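4.2 Matching hit-and-run reports to repair records

Reports came from two towns, Stakholm and Bimstead. 3,131 in all, of which 2,000 named a make of car – the rest a colour at best.

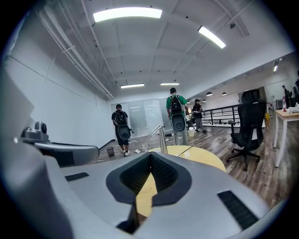

4 min read

Paint codes were checked agianst garage invoices within 20 days of each crash. Late invoices left out.

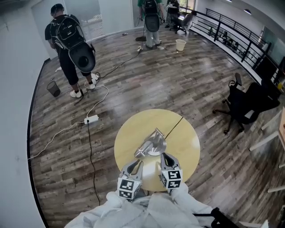 Bimstead, November

Second pass, same rules. Fewer garages replied – see limits below. Partial plates helped more than colour did, espescially at night.

Figure 4. Work table and tool.

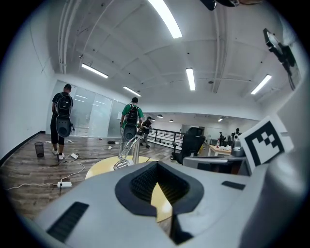 4.3 Limits

Small garages under-counted. Cash jobs missing altogether.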